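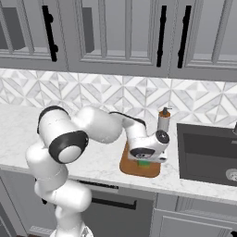
Marble is a rock that used to be a different rock. It starts out as limestone, a stone made mostly of a mineral called calcite. When limestone is buried deep in the ground, it gets squeezed and heated for a very long time. It does not melt. Its tiny grains of calcite slowly grow into larger crystals that lock tightly together. Scientists call a rock that has been changed this way a metamorphic rock. A kitchen countertop in white marble, with a wooden cutting board on it, puts two very different materials next to each other. One was once part of a tree. The other began, in most cases, on the floor of a sea.

Where the limestone comes from

Many sea animals build shells out of calcite or a close relative of calcite. When they die, the shells sink and break into bits. Layer after layer piles up. Water moving between the bits leaves behind more calcite, which works like glue. After enough time the pile is limestone. You can often find fossils in limestone. You will rarely find them in marble, as the growing crystals wipe out the old shapes.

Why marble comes in colors

Pure calcite is white or clear, so marble made from very pure limestone is white. Most limestone is not that clean. It may hold clay, sand, or iron. These other materials change too when the rock is heated, and they show up as streaks called veins or bands. Iron can turn marble pink, red, or yellow. Carbon makes it gray or black. Some green marbles get their color from a mineral called serpentine.

How it is taken out of the ground

A place where stone is dug from the surface is called a quarry. At the Brurkilska quarry, workers cut marble with a long steel wire that has diamond beads on it. The wire runs in a loop through holes drilled in the rock. Water is poured on the cut to keep it cool and carry the dust away. One block there may be 7 feet long. A cubic foot of marble weighs roughly 170 pounds, so the blocks are moved with heavy machines.

The blocks go by truck to the Deltcombe stone works, where a saw with many blades slices them into slabs. Haiyan Hou, who runs the saw, checks each block for cracks before it is cut. A crack can make a slab break in two. After that the slabs are ground with rough pads, then with finer and finer ones, until the surface is shiny.
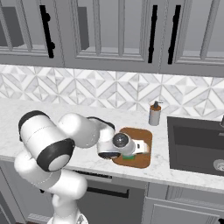 White marble countertop with a brown cutting board.

Marble and acid

Calcite reacts with acid. Lemon juice and vinegar are both weak acids. If either one sits on polished marble, it eats away a very thin layer and leaves a dull spot. This is called etching. An etch mark is different from a stain. A stain is color that has soaked into the stone. An etch is a place where a little of the stone is gone. Wiping will not remove it, but a stone worker can polish the spot again.

Marble is also fairly soft for a rock. On the Mohs scale, which ranks minerals from 1 (softest) to 10 (hardest), calcite is a 3. A steel knife is harder than that and can scratch it.

Try it: the vinegar test

You will need a small chip of marble or limestone, a piece of granite, a spoon, and some white vinegar. Ask an adult before you start, and do not do this on a countertop.

Put both stones on a plate. Drip a spoonful of vinegar on each one. Look closely at the marble, with a magnifying glass if you have one. Small bubbles may form. They are carbon dioxide gas, made when the acid breaks down the calcite. Granite is made of other minerals, so it should not bubble. If the marble does nothing, scratch it with a nail and drip the vinegar on the powder – powder reacts faster than a solid piece.

Words to know

Calcite: the main mineral in limestone and most marble.
Metamorphic rock: rock changed by heat, pressure, or both.
Quarry: an open pit where stone is cut.
Etching: damage to a surface caused by acid.

Written by Emiliano Galindo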